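The Long Box on the Counter
By Elżbieta Jakubowski
7/14/20

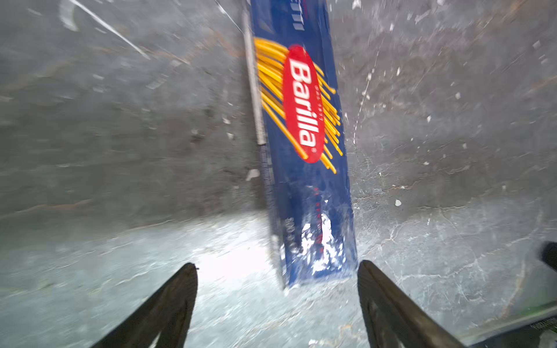 When I moved to Grendton, my first kitchen had one cupboard and it was not deep enough for spaghetti. Everything else went inside: flour, rice, sugar, the tins. The spaghetti lay outside on the counter, beside the stove, and every visitor moved it to some other place before putting down a cup of coffee. I lived with this for two winters. I think it was then that I started to look at how other people keep their pasta.

In my mother's house the dry goods were never in their own boxes. She poured them into jars on the same day she bought them, and she threw the paper away. For spaghetti she had one tall jar with a cork, and the cork was too big, so it sat on top like a hat. I did not know what a spaghetti box looked like until I bought one for myself.

Now I keep the box. A Barilla box is blue, a dark strong blue that I can find from the other side of the kitchen without my glasses, and the red oval with the name helps too. On the oval there is a small line, "dal 1877", which I read many times while waiting for water to boil. Mine is the 500 g size. For two people who eat well it makes two dinners and a small lunch, and the lunch is always eaten standing.

The jar or the box? I asked this question in Ollton, where the Kaczorowski family has a shop for kitchen things on the main street. They sell 14 kinds of storage jar, and only two are tall enough for long pasta. The older Mrs. Kaczorowski took one down for me and showed how the hand must go in. Mine went in to the wrist and stopped. "You have to tip it," she said, "and then you have spaghetti on the floor." She keeps her own in the box, closed with a clothespin.

Her daughter does not agree. She cuts the cooking time from the box and tapes it to the jar, so she loses nothing, and she likes to see how much is left. I must say that her shelf is very beautiful. It is also 40 centimeters high, and in my present kitchen the shelves were put up by someone who kept only teacups.

So the question becomes one of furniture. Last July I gave up and ordered a drawer from Brillero, a small workshop that builds parts for old kitchens. The drawer is narrow and 50 centimeters long inside. It goes under the counter, where before there was a false panel with nothing behind it. The boxes lie flat, one behind the other, with the name facing up. The man who fitted it asked what it was for, and when I told him he went home and measured his own kitchen.

I have some small rules for it now. An open box goes in front of a closed one. The flap is folded inside and then a rubber band goes around, because clothespins catch on the top of the drawer. If there is only a handful left, it is broken in pieces and goes to soup. My mother would be angry to hear this – she believed that broken spaghetti is bad manners – but she also never had to find a place for nine strands.

The wine bottles, which are too tall for the cupboard as well, have asked for nothing and received nothing. They stand on the floor by the door. The rolling pin tried to live with the spaghetti for a week, and each time I closed the drawer it rolled to the back and crushed the corner of a box.

Even with the drawer, there is one hour in the day when the box is outside again. I take it out before I fill the pot and I leave it on the counter, never straight, and it stays there through the salt, the garlic and the grating of the cheese. My husband walks past and puts it away. Then I need to check the minutes, and I take it out again.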